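Bac à bec Bokside - jaune, petit format

Réf. 309. Vendu à l'unité ou par lot de 3. Stock mis à jour le 15 janv. 2018.

Bac ouvert pour petites pièces : visserie, connecteurs, joints, chutes de fil. Se pose sur établi, s'accroche au rail Quansah (vendu à part). Existe aussi en gris et en bleu, voir plus bas.
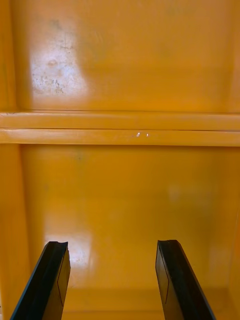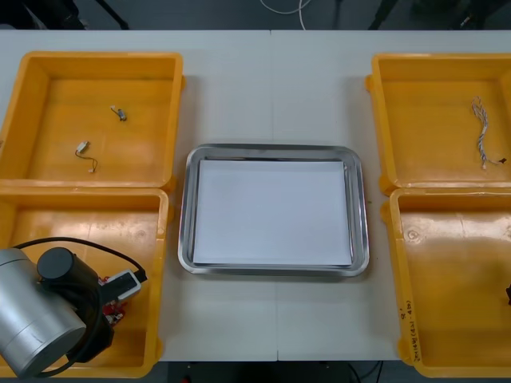 ## Caractéristiques

- Matière : polypropylène teinté masse
- Longueur extérieure : 270 mm
- Largeur : 109 mm
- Bord arrondi, pas d'arête vive
- Empilable, à vide ou plein (ne pas dépasser cinq bacs chargés)
- Porte-étiquette en option, réf. à demander

Pas de couvercle pour ce modèle. On nous le demande toutes les semaines - non, celui du Ustis ne va pas dessus, trop large.

## Couleurs

Jaune : en stock. Gris : en stock. Bleu : réappro en octobre, commande possible mais pas d'expédition partielle. Le jaune peut varier un peu d'un lot à l'autre, si vous complétez une série existante envoyez le numéro de lot moulé sous le fond.

## Entretien

Eau tiède, savon, chiffon doux. Pas d'acétone ni de diluant, le brillant part et ça ne se rattrappe pas. Lave-vaisselle déconseillé. Les restes de colle d'étiquette : alcool ménager, frotter doucement, rincer.

## Montage sur rail

1. Fixer le rail de niveau, vis non fournies.
2. Présenter le bac incliné, crochet en haut.
3. Rabattre jusqu'au clic.

Pour décrocher : soulever, tirer vers soi. Vider avant, sinon tout par terre.

## Livraison, retours

Départ dépôt Gureck sous trois jours ouvrés. Lots emballés sous film, cartons réutilisés quand on en a. Retour accepté si le bac n'a pas servi, frais à votre charge sauf erreur de notre part. Bac fendu à l'arrivée : photo par mail, on remplace.

Devis quantité : Oanh Doãn. SAV et pièces : Sławomir Bednarek, le matin de préférence. Les prix affiché sont hors taxes.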